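Jilden Solid Top Work Table, Light Finish: Review After a Winter of Use

I bought the Jilden table in November to replace a folding table that had started to sag in the middle. It was going into a spare room that gets used for mending, small repairs, sorting mail and, twice a year, taxes. I wanted a wood top, a light color and nothing on the surface I would have to work around.

I looked at two others first. The Holanda was cheaper by 100 dollars but had a lip along the front that caught my forearms when I sat down at it in the store. The Riltport was heavier and probably better made, but it only came in a dark stain, and I lose screws and needles on dark wood. The Jilden was 400 dollars with delivery, which took 10 days.

Assembly

The top comes in one piece and the legs bolt on from underneath. The instructions are a single folded sheet and they are fine, apart from step four, where the drawing shows the crossbar upside down. If you follow the drawing the holes will not line up. Turn it over and they do. You need a second person to flip the table once the legs are on. The supplied hex key is short and I used my own.

All the bolts were there, with one spare. I tightened them again after a month and have not had to since.

The top

This is the reason to buy it. The surface is flat from end to end — I put a long level on it the first evening and found no dip anywhere. The finish is low sheen, so a desk lamp does not throw a glare back at you. Small parts are easy to find on it.

It came ready to use, but the care leaflet suggests a coat of wax twice a year. I did it once, in February, and the wood feels a little smoother for it. It takes half an hour plus drying time.

Marks are the weak point. A mug left overnight made a pale ring that faded to almost nothing after the waxing. A dropped pair of pliers left a small dent near the back edge, and that one is staying. If you plan to hammer on it or cut on it, use a mat. I now keep one rolled up on the shelf.

Loose threads, sawdust and lint wipe off with a dry cloth. Glue needs to come off while it is wet.

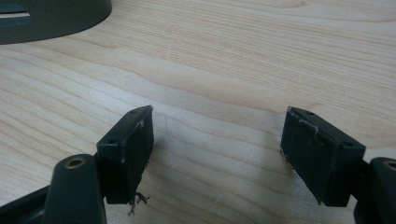
The light wood tabletop with a pair of dark green gripper fingers over it.

Stability

With the crossbar the right way up, the table does not rock on a hard floor. On carpet it moves slightly if you lean on one corner. The feet adjust, but only by a few turns, so an old floor with a real slope may need a shim. I have had a sewing machine running at full speed on it and the top stayed steady, though you can feel a hum through the wood.

Height and room underneath

The height suits me for sitting. For standing work it is too low, and there is no taller leg set, at least not in the Junotley store where I bought mine. The crossbar is set far enough back that I do not hit it with my knees. A file cabinet fits under one end.

Would I buy it again

Yes, at this price. I would like a harder finish and a corrected instruction sheet. The store page had 1,798 ratings when I ordered, and the most common complaint was dents, so mine is a typical one. The wax is sold separately and any plain furniture wax works as well.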